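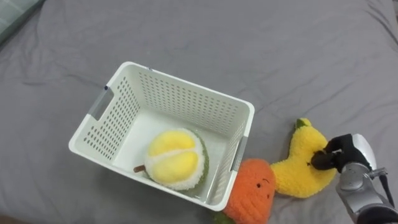 Equipment Review, page 873

Winel tending arm with five-jointed doubts
Sold by Randovon. Tested on the returns bench at Nikolaidis.

The Winel is a single arm with a black fingered hand, sold for sorting and packing soft goods. Randovon lists it for returns rooms, gift packers and toy wholesalers. Our copy of the brochure says it "frees your team for higher-value work." We asked what that work would be and were sent the brochure again.

What it handles
Soft, light things that can stand a squeeze. Plush fruit is a fair job for it: a banana can be gripped around the middle, and a durian will sit in a plastic basket without rolling. Boxed items need a different hand, quoted separately. Anything in a slippery bag should stay with a person.

What you have to supply
A clear bench or a covered surface, an open-topped basket within reach, and somebody to bring stock and take full baskets away. Randovon calls that person an "attendant." At Nikolaidis, where the returns room dates from 1991, she was called a packer until the arm came, and she is on the same pay. Ask about job titles before you sign.

Work rate
The seller claims 400 items a shift. We don't print that as a finding. It assumes stock laid out one piece at a time, and laying it out is labor too, though it appears nowhere in the savings sheet.

What the staff say
Aníbal Sotelo has worked the returns bench through two earlier systems. "I used to check the seams while I was putting them in the basket," he told us. "Now I check them before, then I wait for it." He likes that his wrists get a rest. He doesn't like that his breaks are now set by the arm's schedule, and he would like that put in writing by November.

Compared with the Preto
The Preto is an older suction unit, cheaper and louder. It is poor on fuzzy fabric. If you sell mostly plush, the Winel is the better buy of the 2. If you sell mixed stock, we wouldn't buy either yet.

Before ordering
Get a trial on your own goods, with your own people at the bench, for a full shift. Have the seller state who clears a jam and who pays for the time. Training is extra. So is the stand.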